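Trekska G2 Hand-Held Gripper Pair

The Trekska G2 is a pair of hand-held grippers for recording two-handed manipulation tasks. The operator holds one in each hand and does the job directly, with no robot arm connected. Recordings can be replayed on any arm fitted with the Jireš wrist plate.

Supplied as a pair, left and right matched. Each unit weighs 500 g with the battery in. Battery life is about 19 hours on standby and considerably less when recording. Spare finger pads are sold in packs of 15.

What's in the box
Two grippers
Charging dock and cable
Two sets of soft finger pads
Calibration card
Printed quick start guide

Soft pads are recommended for clothing and towels. The hard pads (part 174, ordered separately) suit boxes and bottles but tend to let thin fabric slip.

Firmware from before November needs updating before first use. Connect both units to the dock and run the Rillano setup tool. Calibrate again after changing pads.

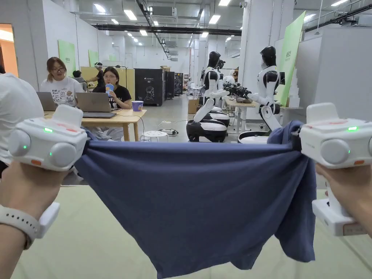
Benham Handheld Devices Team

Cloth handling with the pair: a navy blue garment held up by its top corners over the table, one gripper to each corner. The green indicator lights are on top of the units.

Loan sets are available to labs and schools. Contact Imelda Marquez for dates and current prices.

Page updated 22/04/2018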